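Cedside: teaching by hand, a gallery

Kitchen Bench Weeks, Plulmont workshop

Cedside is what we call the project, and also the bench, and on bad afternoons the arm itself. The aim is modest. We would like a robot to deal with the things left on a table after people have eaten, and we would like it to learn this from us, which assumes that we know how to do it. Five of us have been showing it since August. Between us we have recorded 1,664 demonstrations, of which Araba is willing to put her name to 700 and a bit.

There are two ways to show it. You can take hold of the arm and walk it through the job, which we call leading, or you can sit in the chair and drive it from the hand controller, which we call the chair. Leading is kinder to the arm and worse for your back. The chair is the other way about, if you count Emlyn's driving as unkind, and we do.

The captions were written by whoever was on shift and tidied by me, Rhun Gittins. Complaints to Tihomir, who likes them.

The white bowl

The easy one, in theory. One finger either side, close gently, lift. Seen from the wrist, the fingers look like a pair of bolsters closing in on somebody's breakfast. Kai-wen drives this task from the wrist view alone and swears by it. The rest of us keep glancing up at the real bowl, and you can find the glance in every one of our recordings as a small pause just before the grip.

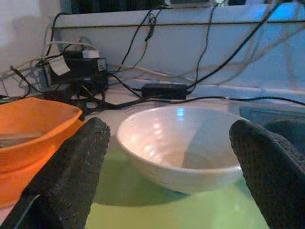 White bowl between the fingers, orange bowl waiting off to the left. The wiring at the back of the table has been described as temporary in three consecutive monthly notes.

What counts as a good demonstration

We argued about this for most of a week. Tihomir's view was that a good demonstration is one where the bowl ends up where it should. Araba's view was that you can get a bowl to the right place in a manner she would not wish on a learner. She won, and wrote the rules on the back of a delivery note from Vaughan, who supply our finger pads and very little else on time.

Start from the rest position, every time, even when it's only a hand's width off.
One approach. If you miss, stop the recording and call it a miss. Don't fish.
Close slowly. The bowl isn't going anywhere.
Put it down before you let go of it.

The last rule sounds insulting until you have gone through the August recordings. I led most of those.

Leading and the chair, side by side

We ran the white bowl both ways for a fortnight, same operators, same bench. Leading gave smoother paths and some very odd elbows, as people tend to push the arm from wherever they happen to be standing. You can tell Emlyn's runs because the elbow goes up like a man trying to get past someone in a cinema. The learner picked this up faithfully. It learned the bowl a good deal later.

The chair gave tidier elbows and more dithering. The controller has a slight lag, and everyone deals with lag in their own way: Kai-wen moves in short steps and waits, Tihomir overshoots and comes back, I hold my breath. When we trained on everybody's runs together we got an arm that stepped, overshot, came back and then appeared to hold its breath. Araba played it at the Stosadstead open evening and it got the biggest laugh of the night.

So now we keep to one operator per task for the first batch and let the others in afterwards. The white bowl is Kai-wen's. The orange bowl is Emlyn's, on the grounds that it bounces.

A note on the orange bowl

It has a wide, flared rim, and the first question is where you want to hold it. Squeeze from the sides near the top and the rim has opinions. Emlyn goes lower and comes in flatter, which works nicely from the chair and is a misery to lead, with your wrist down by the tabletop and your chin more or less on the arm. He has done 160 of these. The next batch will have both bowls and an instruction about which one to take, and we shall find out whether the arm has been listening or just likes white.

Questions we get from visitors

Can I have a go? Yes, if Araba is in. Visitors' runs are saved in their own folder and are not used for training, with the exception of one retired piano teacher at the open evening who was better than all of us. We kept hers.

Does it know it's a bowl? It knows what the numbers did when we picked up something that looked like that. Tihomir will talk to you about this for as long as you like, so do check when your bus goes.

How long does a session last? We stop at 27 runs. After that the driver gets careless, then ambitious, and both turn up in the results.

Why bowls? We tried starting with forks.

Still to come

Stacking, once both bowls are behaving on their own. Kai-wen wants to try swapping from leading to the chair halfway through a run, leading the long reach and driving the grip, which would mean somebody getting up and sitting down in the middle without knocking the bench. He has been practising the sitting down.

Emlyn has promised to tidy the cables. I'll add a picture if it happens.

Page last touched Thu 14 May, RG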